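**Nunurwood, 18/09/2022**

# Vanent opens repair and practice room for small drums
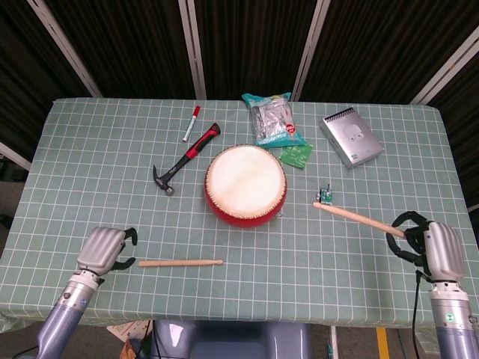

Vanent, the community music workshop in Nunurwood, will open a repair and practice room for small drums in November. The room will be free to use for anyone who lives in the town, and visitors from outside Nunurwood can book a place when there is space.

The room takes over the former reading area on the ground floor of the McKinnon Building, next to the instrument library. Vanent has run the library since it moved into the building and now lends out 511 instruments, of which 107 are hand drums and other small drums. Until now, drums that needed work were sent out of town, and borrowers often waited months to get them back.

"A drum with a bad head sits on a shelf and does no good to anyone," said Tipene Nepia, who manages the workshop. "Most of the jobs are small. A tack has come up, or the skin has gone slack on one side. People can learn to deal with that at a table with someone next to them who has done it before."

## What the room will offer

The repair side of the room will have worktables, hand tools and a stock of skins, tacks, cord and glue. Members of the workshop staff will be present whenever the tables are in use. Staff will look at each drum before work starts and will tell the owner if the job is too big for the room.

Tacked drums will be the main work in the first season. On these drums the skin is held to the shell by a ring of tacks below the rim. The skin has to be soaked, stretched evenly and fixed in place before it dries, so a full change of head takes two visits. The first is for taking off the old skin and fitting the new one. The drum then stays on the drying shelf, and the owner comes back to check the tension and tidy the edge.

Smaller jobs can be done in one visit. These include replacing single tacks, cleaning a drumhead, filling chips in a painted shell and smoothing a rough rim.

The practice side is separated from the tables by a sliding wall. It has seats for eight players. Drums from the library can be borrowed at the desk and played in the room without a loan card. Anyone taking a drum home will still need a card, and the usual loan period of four weeks applies.

## Tables, tools and notes

The tables will be covered with washable cloths to protect painted shells from scratches. Hammers, tack lifters and markers will be kept at the desk and signed out for each visit. Owners may bring their own tools if they prefer, but power tools are not allowed in the room.

Each drum accepted for repair will be given a page in the workshop notebook. Staff will write down the size of the drum, the type of skin, the work done and the owner's contact details. Library drums already have such records, and Vanent wants privately owned drums to be covered in the same way so that the next person to work on them knows what was used.

"We get drums that have been fixed three or four times, and we can't tell who used what glue," Nepia said. "That adds hours. Writing it down takes two minutes."

Snacks may be brought in if they stay sealed while skins are being worked on. There is a kitchen across the hall with seats and hot water.

## Wurnance beginner course

A beginner course under the name Wurnance will start in the same month. It is open to adults and to children over ten who come with an adult. The course has six sessions and covers basic care in the first two, fitting a skin in the next three, and playing in the last. Participants work on a drum from the library or on their own.

The first course has 30 places. Names will be taken at the desk and by mail, and places will be given in the order in which requests arrive. A second course will be planned if there is a waiting list. The course is free, but participants who use a new skin on their own drum pay for the skin at cost.

Drums with plastic heads or metal tension rods are not part of the course. Owners of these can still bring them to the desk for advice.

## Donations of old drums

Vanent is also asking residents for small drums that are no longer played. Cracked heads and missing tacks are not a problem. Shells that are split all the way through cannot be used, and neither can drums with active woodworm. Donated drums will be used for teaching first and will go into the library once they are in good order.

Donations can be left at the desk during library hours. Please put a note with a name and address inside the bag or box.

## Contact

Tipene Nepia, Workshop Manager
Vanent, McKinnon Building, ground floor
P.O. Box 2131, Nunurwood

Opening hours for the new room will be posted at the entrance and in the library before the first session. Members of the press who want to see the room before it opens should write to the address given here.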